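Keep the cable, lose the drawer

Every house I've lived in has had the drawer. Ours in Illow is the second one down, under the tea towels, and last Friday it wouldn't open at all. A plug had got itself wedged against the top. Twenty minutes with a wooden spoon.

My view, and I'll say it quickly as I've a train to catch – the drawer is the problem. The cables are fine. Cables are useful. But put them in a deep dark space with nothing to hold them apart and you get one big cable with nine ends and no idea what any of it charges.

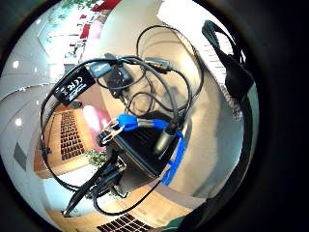
Black on black on black, that's half the trouble. Why does every adapter have to be black? You pull one cord and three others come with it. The only thing you can find quickly is whatever has a bit of colour on it, a blue strap say, and so that's my whole system now. Coloured tape. One colour per person, wrapped round the plug and the adapter both, becuase they will get separated.

Nhi Phí next door says throw the lot out and buy new when you need it. No. Wasteful, and you'll pay for the same lead 2 times a year. Norbert keeps his in labelled freezer bags, which is better, though he has 182 bags and I do worry.

Shallow box, lid off, on a shelf where people have to look at it. Tape on everything. Anything still without tape by the end of April goes to the recyling point at Nurkgate.

The drawer can have the tea towels. They've been squashed long enough.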